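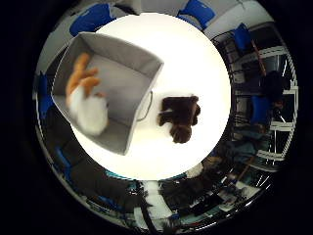

A gray fabric bin and two plush toys, one already inside.

Festano Opens Its Doors for a Toy Sorting Day, With a Bin for Every Family

Festano, the neighborhood family center, will hold its first Toy Sorting Day on a Sunday in May, and we could not be happier to share the news! Families are invited to bring the soft toys that have taken over their beds, couches and back seats, sit down at a table with other parents and kids, and work out which ones stay and which ones are ready for a new home.

Each family that signs up gets a fabric storage bin to use during the session and take home afterward. The bins come from Vositz, a small household goods maker that has given us 65 of them. They are open at the top, so even very young children can drop a toy in by themselves (and pull it right back out, as several of our testers did).

The idea came out of our winter swap shelf, where families left 363 soft toys between the holidays and the start of spring. Many parents told us the same thing: they wanted to clear space at home but had no good way to do it with a child in the room.

"Kids are better at this than we give them credit for," said Kanini Obura, program lead at Festano. "You put the bin on the table, you put the toys next to it, and you let them take their time. My own son spent most of a morning on one bear – and then he sorted everything else before lunch."

There is no target and no pressure to give anything away. A family can fill its bin with favorites and go home with every toy it came with. Toys that are being passed on go to Kashindye, a toy library that lends to 19 preschools and home daycares in the area. Kashindye staff will be at the center to answer questions and show children where their toys are going next.

The day is split into eight sessions, the first starting at 9 a.m. Each one lasts 45 minutes. Please bring toys clean and dry, in any bag you like. Soft toys only this time. We are hoping to do blocks and puzzles in the fall, if we can find enough shelf space!

Nirnix, the repair cafe down the street, is sending two menders with needles, thread and stuffing, so a bear with an open seam does not have to be left out. Small repairs can be done while you wait. Larger ones will be tagged and can be picked up at the cafe the following week.

Toy Sorting Day is free. Sign up at the Festano front desk or by phone, and let us know how many children are coming so we can set enough places. Parents who would like to help set up are very welcome from 8 a.m. – coffee will be on.

Press contact: Kanini Obura, Festano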